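Liltside Reading and Garden Circle
Minutes of the October meeting

The meeting was opened at 7 in the evening by Kanini Owino. Minutes were taken by Imani Shemweta. Apologies were received from the members who live in Drirstead, where the road was still closed.

1. Minutes of the previous meeting
The minutes were read and accepted with one correction. The name of the seed supplier is Evitz, and it was written wrong two times. Imani has corrected it in the folder.

2. Money
Kanini presented the account. The circle has 1,000 dollars in the main account and 81 dollars in the cash box. The payment for the room is already made until the end of the year. One member asked if the cash box is still necessary. After some discussion it was agreed to keep it for the plant sale, and to put the rest in the bank after that.

3. Plant sale
The sale in spring brought less than was hoped, and several members thought that the prices were not clear to the visitors. For the next sale every pot will carry a label with the name of the plant and the price. Members who grow herbs are asked to bring small pots, not trays, as the trays were difficult to carry home. Kanini will write to Evitz and ask if they can give us the labels again. The question of the tent was left open.

4. Books
The circle finished reading the book of garden letters. Opinions were very different. Some members found the first half slow and the chapters on winter pruning the best part. Others did not agree and would have liked more about the life of the writer. It was noted that the print in the cheap edition is too small for evening reading.

For the next period there were two proposals: a history of kitchen gardens, and the novel by Sang which was already proposed in the summer. The novel was chosen by show of hands. The history will be read after it. We also talked about older plant books, and if we should keep them together on one shelf or lend them out to members.
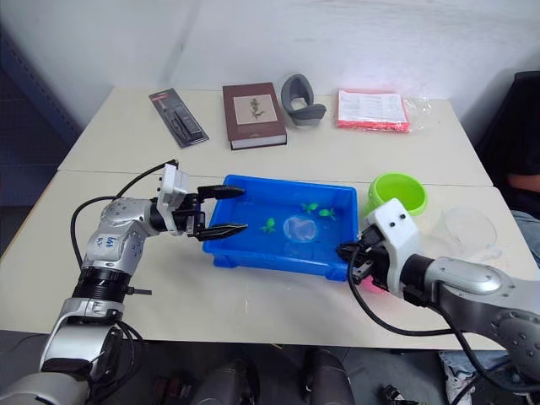
Brown hardcover with a plant illustration on the cover, on the back table.

It was agreed that older books can be borrowed for one month, and that the borrower writes the name and the title in the notebook by the door. Books with loose pages stay in the room. Imani offered to make a list of everything on the shelf — this was accepted with thanks.

5. Visit to the Drirstead orchard
The visit is moved until the road is open. The owner has told Kanini that a group can come on short notice, but not in the harvest weeks. Members who need a seat in a car should tell Imani.

6. Other matters
The compost bin behind the building is full again. A member reported that kitchen waste from outside the circle is put in it. A sign will be made. The proposal to buy a second bin for 100 dollars was discussed and was not decided — it comes back at the next meeting with a price for delivery.

To do
Kanini: letter to Evitz, price of the bin, contact with the orchard
Imani: book list, sign for the compost

The meeting was closed after tea.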